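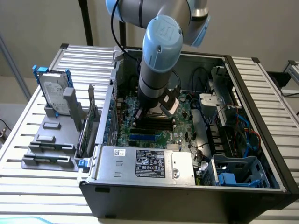

The Flillham Bench

The arm at the first bench had been running for eight weeks when they moved I-hsuan Man off memory and onto exceptions.

Exceptions was a desk by the loading door. It had a lamp, a tray of drivers, a label printer and a screen that told her what the arm had given up on. When the arm gave up on a computer, the tower came down the rollers to her with a code on the screen. Code 4 meant a part would not seat. Code 7 meant a part would not come out. Code 19 meant the arm did not know what it was looking at, and most of what she got was code 19.

Before that she had been on the benches for eleven years. Nadar took in old office computers from schools and county buildings, tested them, changed what was bad and sold them on. The work was lids off, memory out, drive out, card out, test, and back in again with whatever was good. She could do memory without looking. There is a clip at each end of the slot and you press them both outward with your thumbs and the stick lifts. To put one in, you line up the notch and push until it clicks at one end and then the other. She had taught that to everyone on the floor at one time or another, including Dale, who now ran the arm.

Dale did not really run it. He loaded it. He laid the tower on its side on the slotted table, put a drive and a card upright in the gray tray to the left of it, stepped behind the yellow line and pressed a button. Then he waited. He was not allowed to have his phone out on the floor, so he watched it work.

"It's slower than you," he told her at lunch in the first week.

"It doesn't eat lunch, though," said Ruthanne from shipping.

That was true. It was working while they talked. They could hear it through the wall, the little whine when the elbow turned and then nothing while it lined itself up.

The arm had come from a company named Zurus, and two men from Zurus had spent most of a month at Flillham setting it up. They were polite. They asked I-hsuan to sit at the bench and change memory while they filmed her hands, and she did it for three days. They asked her how hard she pushed. She said hard enough. They gave her a board with a gauge under it and had her push again, and one of them wrote the number in a notebook. She asked what it was and he turned the notebook around to show her, but it was in units she did not use for anything.

She got a gift card for that, to the grocery store, and she spent it.

What changed on the floor was mostly the quiet. There had been six of them on benches, three on each side, and they used to talk the whole shift with their hands going. Now there was Dale at the first bench and two people on the far side doing laptops, which the arm could not do yet. The other two had gone to the warehouse in Aststead. It was the same pay and a longer drive. The radio was still on the shelf, but it had been up to whoever sat closest, and nobody sat closest anymore, so it stayed on the station it was on.

The other thing that changed was the cables. In the old days you pushed a cable aside with the back of your hand and did not think of it. The arm could not do that. A wire lying across the slots could stop it cold, and the tower would go down the rollers with a code 19. So Dale was told to dress the cables before he pressed the button, and he took to doing that carefully, tucking the thin ones down and folding the drive cables over by the cage. Some of the older towers had a power supply that swung out and lay across the front of the board, and he had to check that it was down flat. It added a minute or two to each one. That minute was not in the report.

I-hsuan knew what was in the report because the supervisor, Mr. Okafor, posted it by the time clock. Units in, units out, percent completed without a person. The first week it said 73. Everyone looked at that number and worked out privately what it meant for them. She worked out that she was the other part.

In August the percent went up, and fewer towers came down the rollers. There were stretches when the screen had nothing on it. She swept. She sorted the screw bin, which had not been sorted since the move from the old building, and filled nine jars. She wrote out a sheet on how to tell a bad slot from a dirty one and taped it to the wall, and then it came to her that there was no one on that side of the room to read it.

One afternoon a tower came down with a code 4. She had not had a 4 in days. She put it on its side and turned the lamp and looked in. It was a model she liked, with blue latches and plastic rails on the drives so you didn't need a screwdriver. One stick of memory was standing in its slot with one end down and the other end up. The arm had tried three times, the screen said, and stopped.

She pulled the stick and looked in the slot and there was a staple in it.

She got it out with tweezers. It was an ordinary staple, a little bent. Somebody in some school office had been working with the side off, or had kept the computer under a desk with the cover missing, and a staple had gone in and sat there for years. She blew out the slot, pushed the memory in and felt it click at one end and then the other. The whole thing took less than a minute.

Then she walked down to the first bench, holding the staple in her palm.

"Did it push hard?" she asked Dale.

"It pushed as hard as it pushes," he said. "Then it quit. Why?"

She showed him.

"Huh," Dale said. "I'd have pushed harder."

"You did," she said. "Your second week. You cracked the board."

He laughed. He had forgotten that, or had not known she remembered. Behind him the arm was bent over the next tower with its gripper just above the slots, lining up. They both stopped talking and watched. It went down slowly. She noticed that her own thumbs had moved against her fingers.

"Is that how I do it?" she asked. "With the tilt?"

"That's how you do it," Dale said. "Far end first. I do the near end first. I always did. It drove you nuts."

She had not known there was a tilt until she saw it. She stood there through that one and the next. The second time, it waited a moment over the slot before it went down, and she thought that was hers too, but it may only have been the camera thinking.

Mr. Okafor came by and asked if there was a problem. She gave him the staple. He looked at it and asked if there was a code for that.

"It came down as a 4," she said.

"Should there be a code for that?"

"For staples?"

"For something in the slot."

She said she supposed there could be. He asked her to write it up, and she went back to the desk by the loading door and got a form. At the top it asked for the unit number and she copied it off the label. It was 1,022. Under that it asked for the cause, with four boxes to choose from, and none of them was right, so she wrote it on the line for comments. Staple in slot, removed, slot cleaned, memory seated by hand, tests good.

There was room left on the line. She thought for a while and then added that the arm had been right to stop.

The next week one of the men from Zurus came back, the one with the notebook. He had read the form. He wanted to know what else she had found in slots over the years, and she told him. Hair, mostly. Label backing. Once a grain of rice. A dead moth, flat as paper. He asked how she could tell before she pushed, and she said sometimes you saw it and sometimes it just felt wrong on the way down, soft where it should be stiff. He wrote down soft.

"Would you be willing to do some more filming?" he asked. "Bad ones this time. We'd put things in on purpose."

"How long?"

"Four days. Maybe five."

She looked past him at the rollers. There was nothing on them.

"What happens to this desk after?" she said.

He said that was really a question for Nadar. He had gone a little red. He was young, and she did not think he had been asked it before, or not by a person sitting at the desk.

She told him she would do it, but not for a gift card. She wanted it on her hours, at the training rate, the same as when she had taught Dale. He said he would have to check. She said that was fine and he could check from the office, the phone was by the door.

While he was gone a tower came down, a code 19. She turned the lamp on it. A loose wire was lying right across the memory, a thin black one that Dale must have missed. She moved it aside with the back of her hand and reached for the clips.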